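Microfiber towel

A microfiber towel is a small cloth made of very thin synthetic fibers, usually polyester and polyamide. It is used for drying and wiping in the home. Many towels have a sewn binding on the edge and a loop for hanging.

Folding

The towel is laid flat, folded in half and then in half again. A dining table is a common place for this work. The loop is often left at a corner, so that the folded towel can be hung later.
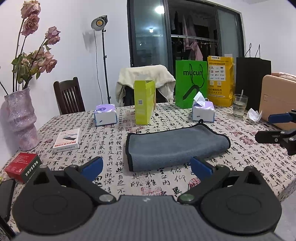
Care

The towel is washed in warm water without fabric softener, which covers the fibers and makes them absorb less. Bleach is also avoided.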